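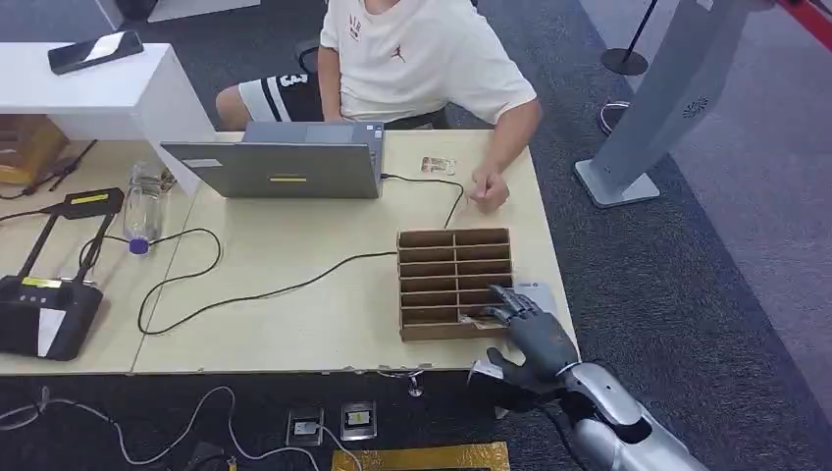
Laptop open, water bottle within reach.

I gave away 128 pounds last month and I have been thinking about it far more than a sum like that deserves. It went to four different places, in dribs and drabs, and when I sat down one evening in March to add it all up I realised I could only explain one of them. The rest had just sort of happened to me. A friend's half marathon, a bucket outside the supermarket, and a monthly payment I set up so long ago that I had to look up what the charity does now (it has changed its name, and its logo, and as far as I can tell half its purpose).

So this is a post about giving money away when you haven't got very much of it. If you've come from the bread post, sorry, there's no bread.

I grew up in Gevport, where giving was a thing you did in coins. There was a tin on the counter of every shop, usually for the lifeboat, and my gran would not leave a shop without putting something in. She never asked what it was for. She'd have thought that was rude! I used to find this rather lovely, and then in my twenties I found it maddening, and now I'm back to finding it lovely with a small side order of maddening.

In my maddening phase I read everything. I read annual reports. I read the bits at the back with the pension liabilities. I got very worked up about overheads, the way people do, and I'd go round telling anybody who'd listen what share of each pound went on "running costs", as though a food bank could be run by pixies. I cringe a bit now. My first proper office job was at Udix, doing very dull things with invoices, and a few months of that cured me. Somebody has to pay for the heating. Somebody has to answer the phone, and if you want them to answer it nicely you have to pay them too.

What I still do is read the accounts, only for different things. I like to see how much is in reserve and whether there's a plan for it. I like to see if they say what went wrong that year. The little ones often do, in quite plain words, and it's oddly cheering to read "the minibus was off the road from May and we lost a lot of bookings". I'd give a fiver to that minibus on the spot.

Which brings me to Lorard, where I live now, and the Soliman Fund. Most of you won't have heard of it, as it only covers our end of town. It gives small grants to people who need one thing fixed: a cooker, a school coat, the train fare to a hospital appointment. The biggest grant last year was for a boiler part and the smallest was 10 pounds for a set of keys. I came across it on a noticeboard in the library, next to a very faded poster for line dancing, and that's the one out of the four I can explain.

I went along to their open evening. There was squash and those pink wafer biscuits. They'd put up a list of what the money had gone on, 53 grants in all, with a line for each and no names. I stood there and read every one. I'm not a crier but "replacement glasses, so can go back to work" did get me slightly. It was the ordinariness that did it, I think. You could see exactly how a week goes wrong for want of a pair of glasses.

Now, I know the argument against. I've had it with myself often enough, mostly in the bath. A pound goes further elsewhere. There are places where what I spend on a takeaway would do something enormous, and here am I buying keys for somebody two streets away who I might well have sat next to on the bus. If you're being strict about it, I should send the whole lot abroad and be done.

And I do send some of it abroad. I don't think I'm let off that just because I like a noticeboard. But I can't make myself be strict all the way down. Part of why I give at all is that I live somewhere, and it would be a funny sort of living somewhere if I walked past everything on my own doorstep with a calculator in my hand. I don't know that this is a good argument. It's the one I've got.

The other thing I worry about is the feeling good. You know the little glow? You press the button and the thank-you email arrives and for around five minutes you are a marvellous person. I used to think the glow spoiled it. I went through a spell of turning off every email so that I wouldn't get any glow at all (very pure, very silly), and all that happened was that I forgot to give anything for most of a year. So the emails are back on. I have decided to put up with the glow.

Anyway, I've changed how I do things, and a couple of you asked, so. There's a separate pot in my bank account now, and a bit goes in on payday before I've had the chance to get fond of it. Half of the pot is spoken for. A quarter goes out by standing order to the abroad one, which I chose properly, with a cup of tea and their accounts open, and a quarter goes to the Soliman Fund. The other half is for whatever turns up. Half marathons. Buckets. The school down the road wanting a new shed.

I like having the second half. It means that when somebody asks, I don't have to do the face. I'm sure you know the face, the one where you pat your pockets and look as though you're working out where you left your wallet. I've done it a hundred times and always felt rotten afterwards, and it's been a treat to be able to say "yes, go on" without working anything out. When the pot's empty it's empty and I can say so without squirming.

I've cancelled the old monthly one, by the way. I felt terrible! I wrote them an email explaining, far too long, with a paragraph about my gran in it, and got back a very kind reply thanking me for all the years and asking whether I'd like to stay on the newsletter. I said yes, obviously. I'm not made of stone.

One question I haven't sorted out is whether to tell people. I was brought up to think you didn't, and I've hovered over this post since the start of the month for that very reason. But I only found the fund because somebody pinned up a bit of paper, so consider this my bit of paper. If there's a tiny fund where you live, have a look for it. Try the library, or the back page of whatever free magazine comes through the door. And if you already give to one, tell me about it in the comments, especially if they publish a list of what they spent it on. I could read those lists all day.

Bread next time, probably the rye, if the starter forgives me.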